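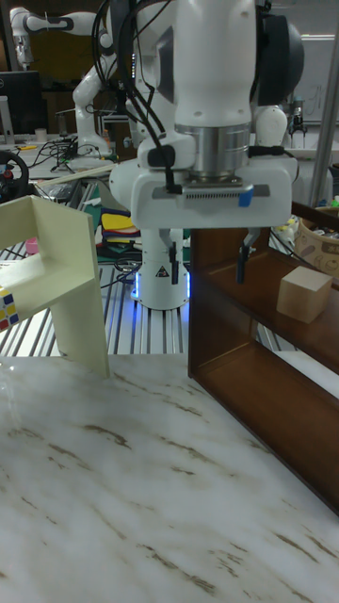

Small shelves, table-top series

The pieces in this gallery are small shelf units for use on top of a table, kept in the Eltinell workroom. Gert Mahlangu looks after the shelves and Solange Moura keeps the list. Entries give the finish first, then the form, then whatever is standing on the unit.

**Cream shelf.** Flat panels: a vertical back, one horizontal shelf and a leg that rests on the table. Listed as 2118. Rubik's cube on the shelf, red, yellow, blue and white squares showing.

**Brown shelf.** Dark wood with a reddish-brown finish, side panels and two levels. Listed as 2451. A light natural-wood cube stands on the upper level, towards the back right.

Notes on care:

- Dust the cream panels with a dry cloth. Marks on the back panel come off with a damp one – no polish.
- The brown finish is waxed every February. Leave it overnight before putting anything back.
- Lift both units from underneath, never by the top edge.

Corrections to the list go to Solange, with the number of the unit. Loose items are listed separately, on sheet 37.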